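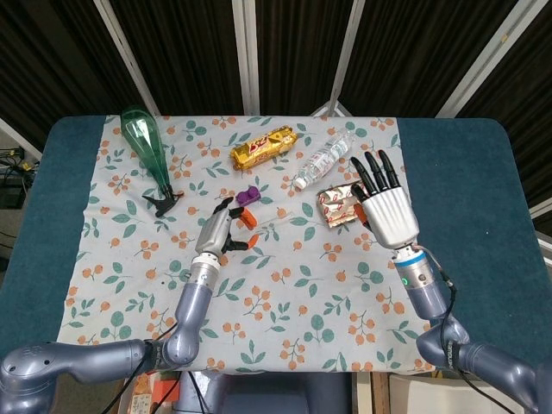
Vornus Two-Arm Table Kit

Category: Clubs & Classrooms > Manipulation > Full Kits

The Vornus is the bench we wished we'd had when we were running a club ourselves. Two arms, one torso base and a padded table, set up so a group of students can spend their afternoon on picking, sorting and handing things over instead of bolting brackets together. We love this kit and use it all the time!

You can run it with the same end tool on both sides, or mix them. Most clubs end up mixing. A two-finger gripper on one arm is quick to learn and very forgiving with blocks and small boxes, and a five-digit hand on the other gives the older students something to really chew on (getting a thumb to meet a finger around a bottle is a full evening's work the first time, and a great evening too). Wrists swap with a hex key that comes in the lid of the case.

Who it's for

School clubs, after-class groups and student teams getting ready for a table-clearing event. Ok-hee Bang's group at Ternberg built their whole August project on it: clear a messy table, sort the trash from the things worth keeping, and leave the cloth where it was. That last rule came from Seo-ah Kwon, one of the students, and it changed everything. Patterned cloths are harder on the vision code than a bare table, and they slide and bunch up when a finger drags. The team now practices on a patterned one on purpose.

"Wrappers are the worst," says Tamunoemi Akande, who looks after the software side for the team. "A block stays a block. A wrapper is a new shape every time you touch it."

We took that to heart, and the task cards now have a whole section on wrappers, clear bottles and other shiny or see-through stuff.

What's in the kit

- 2 arms with torso base
- 1 two-finger gripper and 1 five-digit hand
- Padded table top with rounded corners
- Cable set and strain clips
- 216 task cards, from "pick up one block" to full table resets
- Teacher's binder, with the Kovov lesson plan in 7 units

Extra fingertip pads come in bags of 200 and are sold separately. Students go through them faster than you'd think, so order a bag with the kit if you have a big group.

Setting up

Give it a corner with a plain curtain or wall behind the table if you can. Route the cables down the outside of each arm and leave slack at the elbow – tight cables are the most common thing we get emails about. The first unit in the binder covers the stop button and where to stand, and everyone should do it, coaches too.

Questions about fitting an older Ji base? Write to Despina Perić on the classroom desk. She has done plenty of them and will send you the adapter drawing.

Tags: student robotics, two-arm, grippers, club projects

14 comments | 38 shares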